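Why Did the Robot Drop the Fruit?

Drorora Kids, Science Corner
4 Dec 2023

Robots mess up. All the time! This one is a story about a robot arm, a kitchen counter and a LOT of bruised fruit.

The job sounds super easy. Pick up a piece of fruit. Put it in the bowl. Go get the next one. You could do it half asleep. The team at the Stikthorpe robot lab wanted their arm to do it 1000 times in a row, no help from people.

It got to 93.

Then, splat. One plum, on the floor. Next try, a lemon squashed so hard the juice ran out. Then the arm stopped dead and would not move at all. Red warning on the computer screen. Everybody hands off, wait.

So what went wrong? Lets find out.

First, how a robot holds stuff. You have skin. Skin feels soft, hard, slippery, ouch. Lots of robot arms have no skin, just two fingers that open and close, like tongs. The computer has to decide how hard to squeeze. Too soft and the apple slips. Too hard and you get applesauce.

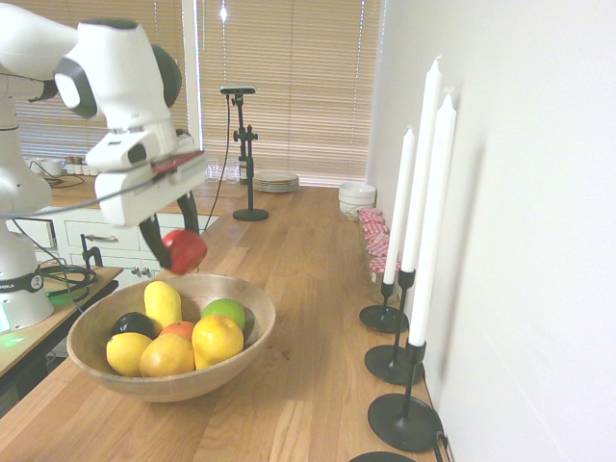 Why can't the robot just feel that it is squeezing too hard?

Most simple grippers only know two things: how far apart the fingers are, and how hard the motor is pushing. If one of those numbers is wrong, the robot has no other way to tell. It will keep squishing and think everything is fine.

And one number WAS wrong. The program that ran the fingers, called Curnari, kept a guess of how wide the fingers were open. Each time they closed, the guess was off by a teeny tiny bit. Way less than a hair. One time, no problem. But the teeny bits added up, and by try 93 the robot thought its fingers were wider apart than they realy were. It came down on the plum too tight, the plum popped out sideways, bye plum.

Engineers have a word for this. Drift. A cheap clock does it too. A little slow every day, and after a month you miss the bus.

OK but why did the whole arm stop? That part was the good part. The arm has a safety stop. If it pushes on something and the push feels way too strong, it freezes. The lemon got squeezed, the push went over the limit, freeze. Same thing would happen if the arm bumped into a person. Well, it should. People still stay out of reach when an arm is running, even a slow one, even a small one. Grown-ups too.

The fix took 3 tries.

Try one, squeeze softer. Nope, now the big oranges fell.
Try two, go slower. Still drifted, just took longer.
Try three, every 13 pieces of fruit the arm opens its fingers all the way until they hit the end and cant go any more. Now it knows exactly where they are. Guess goes back to zero. That is called homing.

Homing worked. The next long run went all the way to the end, no splats.

Try it yourself! Close your eyes and walk your finger along a ruler in tiny steps, and say out loud what number you think you are on. Peek after 13 steps. How far off were you? Now do it again, but go back and touch the end of the ruler every few steps.

Words to know
Gripper: the robot's hand
Drift: small mistakes that pile up
Homing: going back to a spot you are sure of
Safety stop: when the robot freezes so nothing gets hurt

Next time in Science Corner: the Akpan floor robot and why it hates black rugs.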